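From the Workshop Floor: Two Arms, One Cable

The bench at the back of the Flaramholm shared workshop is still taken up by Issa, the two-arm build that Bouchra Hegazy and Jairo Huaranga have been putting together on weeknights. One arm has a gripper for holding a cable. The other has a tool with a fine metal tip for touching the connector.

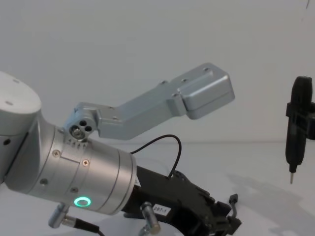
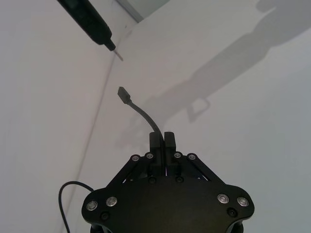 Issa at the bench: the black gripper and the pointed tool. The second picture shows the cable held between the fingers.

Bouchra is writing the motion code and Jairo is doing the mounts and wiring. The parts bill stands at $2,987, of which $1,867 came out of the Fusier build fund and the rest from the two of them. The current job is getting the tip to the same spot on the connector every time. They plan to do 200 approaches with one grip setting, then change the finger pressure and do them again. The log is at 237 entries, counting the early ones made with the old tool mount.

Jairo could use a short length of cable sleeve and any spare M3 cap screws. Leave them in the tray marked Issa. Please don't lean on the bench or move the table while the arms are set up. The next build after this one, Flundetti, is planned for September.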